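Freestanding tub, part 3: rim, floor and what to clean them with

December 5, 2023

The first two posts covered getting the tub into the building and connecting the waste. With that done, the remaining work is surface work: the rim, the basin, the gap between the tub and the floor, and the concrete itself. These are the notes I kept, in the order I did things.

The tub is the Romdale oval in gloss white. I chose it for the rim, which is wide enough to rest a hand on and has no overflow slot on the side I sit on. The finish shows everything. Under a side light you can see wipe marks, dried drops and any grit that has been dragged across it. I would still choose gloss over matte. I had a matte basin in the last place and it held soap film in the texture, so it never looked clean for more than a day.

Cleaning routine for the tub:

Rinse with warm water first to carry off grit. Do not start with a cloth on a dry surface.

Mix 3 ml of Zelta neutral cleaner into 560 ml of warm water. The bottle suggests a stronger mix. I tried it and got a film that needed two extra rinses.

Work from the rim down into the basin with a soft cloth, then rinse in the same order.

Dry the rim with a separate cloth. If you only dry one part of the tub, dry the rim. The basin drains and looks acceptable either way.

No scouring powder, no melamine sponge, nothing with a green side. A melamine sponge is a fine abrasive and will dull a gloss surface in patches. I found this out on the underside of the rim, which is at least a good place to find it out.

The floor is gray concrete, troweled by hand, so it has a marbled look with lighter and darker areas running through it. It was ground to 200 grit in April and then sealed with two coats of Kurar penetrating sealer. I went to 200 and stopped there. A finer grind looks better in a showroom and is slippery when wet.

Sealer and tub cleaner should be considered together, as whatever goes over the rim ends up on the floor. Acid descalers are the problem. They will etch concrete wherever the sealer is thin, and the sealer is always thin somewhere. If you have hard water and must use one, put it on a damp cloth, keep the cloth inside the basin, and rinse the floor afterward. 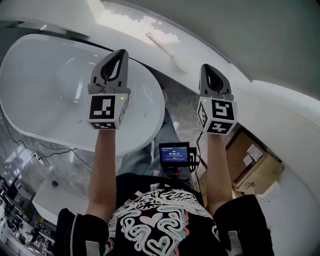 White oval tub on the marbled gray concrete.

Clearance is the other thing that affects cleaning. My original drawing put the tub close to the wall, with a gap too narrow for a mop head. I moved it out before the waste position was fixed. My rule now is that if I can't get my forearm into a gap, the gap should be closed up or made wider. Hair and dust collect in the in-between sizes and you end up fishing for them with a coat hanger.

Where the tub meets the concrete I ran a thin bead of Nyanda silicone in light gray. White would have matched the tub but shows dirt at floor level within weeks. Mask both sides, tool the bead once, and pull the tape while the silicone is still wet. Fill the tub before sealing and leave it full until the silicone has cured. An empty tub sits slightly higher than a full one, and a bead applied to an empty tub will be stretched the first time somebody takes a bath.

Lighting: I replaced the old lamp with one rated at 2000 lumens. It is more than you want for a bath and about right for cleaning one. A dimmer takes care of the difference. The reflections on the rim are stronger than before, and small scratches are easier to find.

Still open:

The sealer needs a water drop test at the foot end of the tub. If the drops darken the concrete, that area gets a third coat.

The ledge needs a decision on whether it stays painted or gets tiled. I am leaning toward paint.

Part 4 will be the faucet, once the replacement cartridge arrives.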